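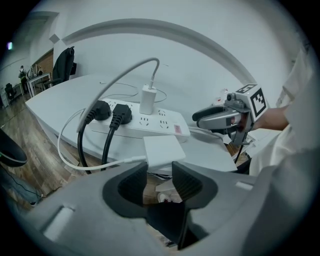 4.3 Gripper drops out during a session

Filed under: Setup & Service > Hand-Held Grippers > Faults

Use this section when one gripper of a Trikar pair stops sending data while the other keeps running. The status line reads LINK LOST, LEFT or LINK LOST, RIGHT. If both grippers drop out together, go to 4.4.

Most dropouts reported to us come down to power at the table. A plug has worked partway out of the power strip, or a cable hanging over the table edge has been pulled by a foot or a chair.

CAUTION: Do not reseat a plug while holding a gripper. Put both grippers down first, with the jaws open and clear of any cable.

CAUTION: If a plug, socket or adapter is discolored or smells burnt, switch off at the wall and stop using the strip. Do not go on to step 1.

1. Stop the recording. Do not wait for the link to come back. Frames written after a dropout carry wrong time stamps and cannot be repaired.

2. Put both grippers down on the table.

3. Switch off the power strip at the wall and wait 25 seconds.

4. Push each black power plug fully into its socket. A plug that sits at an angle should be pulled out and put back in straight.

5. Check the small USB power adapter in the same way. Press on the adapter body. Do not press on the cable.

6. Follow each charging cable to the device it feeds and check the connector at that end. Replace any cable with a bent connector or a split jacket.

7. Look at the cables that run down to the floor. Leave some slack at the table edge, then tape or clip them to the table leg so that a pull from below does not reach the plugs.

8. Switch the strip back on. Start the Esto software and wait for both grippers to show READY.

9. Open and close each gripper 15 times. The jaw reading must return to zero each time the jaws close. If it does not, recalibrate as described in 3.2.

10. Turn the marker cube on the gripper toward the tracking camera and check that its pose appears on screen. A loose cube gives a jumping pose – tighten its mount and repeat this step.

Note: Log the dropout even if the link comes back at once. Enter the gripper side, the time and the step that cleared the fault.

Note: Grippers with more than 2,000 hours of use may drop out because of a worn battery contact. If steps 1 to 8 bring no change, send the gripper to Adametti Service, attention Dušan Bošković, with a copy of the log.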